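27th November

Grout and tile adhesion, continued from the April book. Panel set C, mixes 1 to 6. Kornél did the mixing, I did the pulls, Shufen checked the gauge zero before and after.

**Substrate**

Cement board, 12 mm, from the Mondden pallet. Same pallet as set B, so the two sets can be compared directly. Boards were wiped down with a damp sponge and left face up overnight. One board (C4) had a shallow gouge near the short edge. Used it anyway with the gouge outside the test area, and marked it on the back in pencil.

**Adhesive**

Bíró grey powder, bag opened new. Water by weight. Kornél wants it noted that the scale in the wet bay reads 2 g high at the bottom of its range and that he has corrected for this in the mix sheet. The correction is NOT in the set A sheet. Somebody should go back and do that before the two are put on the same graph.

Mixes 1 to 3 are the stiff, middle and loose versions of the plain powder. Mixes 4 to 6 are the same again with the liquid additive replacing part of the water. Slaked for five minutes, stirred again, used within the half hour. Mix 3 slumped off the trowel and was awkward to comb. Ridges on C3 had closed up a bit by the time the last tile went on. I would not use it on a wall.

**Tiles**

White glazed, pressed body, square edge. Keyed back with a shallow grid. Soaked none of them this time. In set B half were soaked and the effect was lost in the scatter, and Esther's view (I agree) is that the soaking needs its own set with more repeats or should be dropped.

Lifted one tile from each board straight after bedding to look at coverage on the back:

| Board | Coverage | Remark |
|---|---|---|
| C1 | patchy | ridges standing, corners bare |
| C2 | 94% | good |
| C3 | full | squeezed up into joints |
| C4 | patchy | as C1, slightly better in the middle |
| C5 | 94% | good |
| C6 | full | thin bed, tile sat low |

Percentages are from the grid overlay. I only did it properly for C2 and C5. The others were judged by eye and should be redone from fresh boards if anyone wants to quote them.

**Pull-off**

Dollies bonded with the two-part epoxy, left clamped. Cut round each one with the small diamond core, dry, vacuum on. Dry cutting is slower but the set B results on wet-cut tiles were suspect, the water having got behind two of them.

Best single pull was 888 N, on C5. Failure was in the adhesive bed and not at the tile back. C2 broke in a similar way at lower loads. C1 and C4 both let go at the tile back, with combed ridges still sharp on the board, so they never wetted the tile. No surprise after the coverage check. C3 failed partly in the board face. I have put those down as board failures and left them out of the mean.

One dolly on C6 came away with clean epoxy on it. Glaze not abraded enough. Discarded. Duangjai suggests a coarser paper and a wipe with alcohol instead of acetone, which she found left a film on the older dollies. Will try on set D.

**Gauge**

Zero before: fine. Zero after: drifted by one small division. Shufen has the log. The lead at the gauge end is loose in its collar and the reading jumps if it is knocked. Taped for now. Vilmos has a spare from the Dorkthorpe job and will bring it over.

**Grout joints**

Joints on C2 and C5 filled in the afternoon with the fine white, float at 45 degrees, cleaned off in two passes. The second pass was too early on C5 and dragged the joint low along one side. Pinholes on C2 at three crossings, all where the spacers had been pulled out late and the adhesive had come up with them. Rake the crossings out next time before grouting.
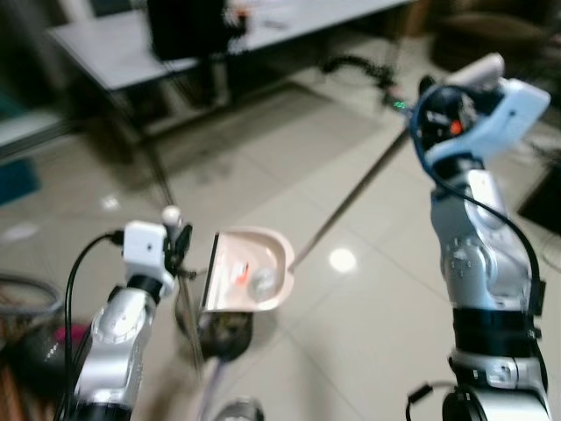
Haze left on the glaze after the second pass comes off with a dry cloth if taken the same day. Left until the next morning on set B it needed the sulphamic cleaner, which etched the surface of the joints and made the colour uneven. Kept the cleaner away from C2 and C5 entirely.

**Still to do**

- Redo set A weights with the scale correction.
- New lead on gauge, then recheck zero with the 145 N hanging load.
- C3: repeat on a different board. If the face tears again, the limit is the board.
- Nustuleo sample bag is on the shelf by the drying cabinet, unopened. Keep it sealed until set D.
- Esther to decide on soaking.
- Order more 20 mm dollies. Four have burrs and are no good.

Boards C2 and C5 are flat on the lower rack with paper between them. Please don't stack anything on top, the grout needs its full cure before I cut sections through the joints. C1 and C4 can go in the skip once Kornél has looked at the ridges.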